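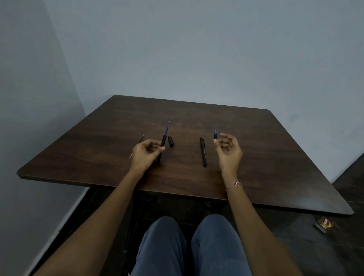
Figure 4. Manual handling of a ballpoint pen. The left hand holds the black barrel with the blue refill extending from its top; the cap, a second pen and a short blue-tipped section are on the table.

4.2 Setup and Maintenance of the Refill Cell

The Turitz cell takes apart and reassembles stick pens of the type handled in Figure 4. Each pen is treated as three parts: barrel, refill and cap. A person holds the barrel in loosely curled fingers while the refill is exposed, and small corrections of the fingers can absorb misalignment between the two. The cell has no equivalent of this, and most of the setup procedure concerns the position of the barrel axis relative to the refill axis at the moment of insertion.

The cell consists of a single six-axis arm with a Sosta parallel gripper, a fixed barrel clamp, and a Vachon tray that presents refills tip up. The clamp is mounted on a steel plate 700 mm from the robot base. The plate is doweled, so it can be removed for cleaning and returned without a full recalibration. The barrel stands vertically in the clamp with its open end up. The cap is placed in a separate nest to the right of the clamp and is not regripped until the refill is seated.

Setup begins with the clamp. A ground steel pin of the same outer diameter as the barrel is clamped in place of a pen, and the arm touches it on four sides at two heights. The tilt computed from these contacts must be below the limit stored in the cell configuration. If it is not, the plate is shimmed and the measurement is repeated. Software correction of the tilt was tried in an earlier version of the cell and abandoned. It corrected the approach path but left the barrel leaning under load, and refills jammed near the end of travel.

The gripper is set next. The fingers carry replaceable polyurethane pads with a shallow V-groove. Closing force is set to 8 N, measured with a load cell between the pads. Higher values flattened the thin plastic tube of the refill, while lower values let it rotate during insertion. The writing tip is never gripped. The fingers close on the tube below the tip, and the last part of the stroke is completed by a flat pusher with a clearance hole for the metal point.

Insertion runs at reduced speed under force monitoring. When the axial force passes the threshold, the arm stops, withdraws to the previous waypoint and repeats the approach with a small spiral search. After two failed searches the part is dropped into the reject bin and the event is written to the log with the force trace.

Routine maintenance is tied to cycle count. The pads are wiped with isopropyl alcohol every 80 cycles, as ink residue on the groove changes the friction enough to appear in the force traces. The pin measurement is repeated at the start of each shift. Pads are replaced when the groove shows a visible step at the refill contact line, or earlier if the reject log shows repeated rotation faults.

Two repairs were needed during the work reported here. The first was a loose dowel in the clamp plate, found when the tilt measurement drifted between shifts. The hole was reamed and fitted with an oversize dowel. The second was a sticking jaw on the Sosta gripper, traced to dried ink in the guide rail. The jaw was removed, cleaned and regreased, and the closing force was set again before restart. Downtime for the second repair was 60 minutes, including the pin measurement. A thin guard made at the Lummont workshop now covers the rail, and the inspection of the guard has been added to the shift checklist.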